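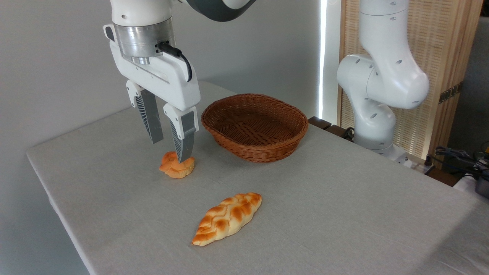

Home News Projects Members Workshop Hours Contact

PRESS RELEASE
For use from October

Havasow Shared Workshop presents Gomaser, a two-arm table robot for soft food

WELLIK. The members of the Havasow Shared Workshop are glad to announce that their robot project, Gomaser, is now open for visits. Gomaser is a set of two robotic arms at a table covered with cloth. Its task is modest: to take bread rolls and small loaves from the table and to lay them in a wicker basket without damage to the crust.

The work began last winter in the home of one member and moved to the workshop in spring, when the kitchen became too small for it. The arms were bought second-hand. The members wrote the control program and prepared the table by themselves, in the evenings, over some 400 hours.

Bread was chosen for a practical reason. It is cheap, it is different every time, and it shows quickly when the fingers press too strongly. A knotted roll has many high and low places, and the fingers must find a good hold on it. A braided loaf is longer and can bend in the middle if it is lifted from one end. For both kinds the members use fingers with ribbed gray pads on the inner side.

The basket also gave the group much to think about. Its sides are sloping, so an item which is put down too near to the rim can roll back to the cloth. The program now looks for the middle of the basket before the fingers open.

Until now the group has recorded 975 attempts with rolls and 342 with braided loaves. The rolls are the easier of the two. The loaves still need work, especially when they lie diagonally to the basket, and the members do not wish to promise more than they can show.

The bread for the tests comes from the Baptiste bakery in Wellik, which gives the workshop its unsold goods from the day before. The workshop thanks the bakery warmly for this help.

Visitors can see Gomaser at work in the evenings from 6 p.m. Entrance is free. Children are welcome together with an adult. The building notes and the program will be given free of charge to other workshops who ask for them.

Press contact: Havasow Shared Workshop, Wellik, project group Gomaser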